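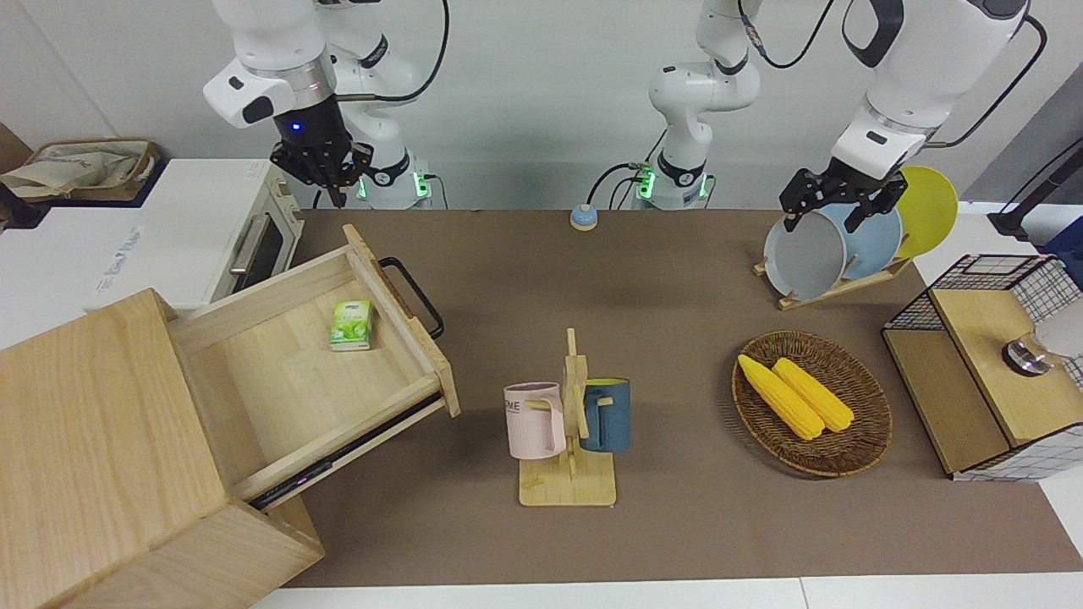 What is the Noltthorpe Export Desk?

The desk is a trade support office run by the town of Noltthorpe for small manufacturers that want to sell abroad. It gives advice on paperwork, arranges shared exhibition space and keeps a register of foreign buyers. It does not buy or resell goods.

Who can register?

Any company that makes or finishes goods in Noltthorpe or Birkton and has fewer than 400 employees. Trading companies with no production of their own are not eligible. The register currently lists 318 companies.

Is there a fee?

Registration is free. Companies pay for their own freight, customs charges and product testing. Space on the shared stand is charged by floor area, and the current rates are printed on the booking form.

What is the Hendberg showroom?

A permanent display of goods from registered companies, open to wholesale buyers by appointment. It has 40 display bays. Each bay is assigned for 4 months and can be renewed once if no other company is waiting.

Can I sell directly from the showroom?

No. Samples shown in Hendberg enter the country on a temporary basis and must be returned or cleared through customs before sale. Orders are placed with the manufacturer.

Which documents travel with samples?

– a packing list with serial or batch numbers
– a pro forma invoice showing the value of each item
– a certificate of origin, if the buyer has asked for one

Food and cosmetics need further papers. Contact the desk before shipping these.

Does the desk translate labels?

It does not. Koskela, the freight agent for the showroom, can check that labels are present in the required language, but the wording remains the responsibility of the exporter.

When do applications close?

Applications for the next showroom period close at the end of August. Late forms are held for the period after that.

Page last revised January 2022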